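3.2 What we asked people, and what they told us

I should say up front that I came to this study as a gardener first and a researcher second. I'd been hearing the same question over the fence for years (is the stuff I spray on my driveway ending up in my well?) and I never had a decent answer. So when Sachiko Hirano asked if I wanted to help look at well water in the Lultonside valley, I said yes before she'd finished the sentence!

We went to 205 homes, all of them on private wells, and sat down with whoever would talk to us. I did most of the kitchen-table interviews myself, with Ridwan Menon doing the farms up past Tjoa Creek because he knows the roads. We asked what people sprayed, how often, how close to the well, and whether they kept the label. That last one turned out to be my favorite question. Lots of folks had poured their weedkiller into another bottle years ago and were working from memory, and memory isn't great at mixing ratios.

The product we cared about most was Danosent, a pre-emergent sold in the valley for gravel paths and fence lines. Its active ingredient, Drurkonine, hangs around in sandy soil longer than I would have guessed. We took 2 water samples from each well, one in April before the spraying got going and one after the first big rains, and we kept them in the dark and on ice until they got to the lab.

I was expecting the farms to come out worst. They didn't. Drurkonine showed up in 40 of the wells, and most of those belonged to ordinary houses with a long gravel drive and a well head sitting downhill from it. Ridwan thinks farmers simply measure better, and he may be right, but we didn't watch anyone mix a tank, so I'm leaving that as his opinion. The depth of the well mattered too. The shallow dug ones were hit far more often than the drilled ones, even on the same street.

I want to be careful about health here. People told us about rashes, headaches, sick dogs, a whole range of things, and I wrote all of it down. We can't tie any of it to the water with a survey this size, and Hidayah Liem (who ran the numbers) was very firm with me on that point. You would need something closer to 2000 households and several years of follow-up to even start. What I can say is that a good many people are drinking a little of what they spray, and almost all of them were surprised when we handed over their results.

Figure 2. Colored bars in a metal bin, with a robot arm reaching in. 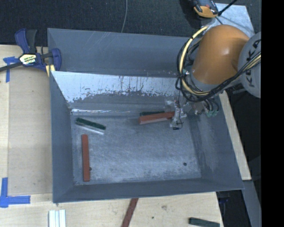
3.3 Limits of the survey

We only talked to people who opened the door, so anyone who works days is probably missing from our group. We also relied on one lab, and the second round of samples came in over a longer stretch than we'd planned on account of a washed-out bridge. Ermelinda Bragança is rechecking the late ones now.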